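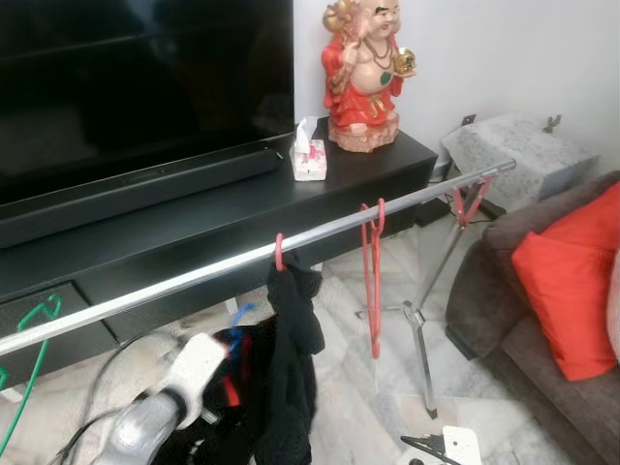

Saturday, hanger task, second block

Present: Bình, Zsófia, me (Hnat). Diễm joined by phone after lunch.

Plan was 20 runs of taking clothes off the pile and getting them onto hangers on the chrome rack. Black items first, as they gave us the most trouble at Hoswood.

Notes:
– Dark cloth on a dark pile is still hard to segment. Zsófia wants to add 400 labeled frames before the next training run. Agreed.
– Red hangers are easy to find against the marble floor. The chrome bar is not: depth drops out along it, and the planner then aims short. Bình will try matte tape on the bar.
– Gripper cable needs a shorter loop. Check it before every block.
– Slowed the wrist on approach. Less blur in the head camera, but each run takes longer.

Stopped after 6 runs to redo the hand-eye calibration. The rest move to the next session.

To do: Carmela to send the Omotdale rules on hanger types. I still don't know if we may use our own – ask her before buying more.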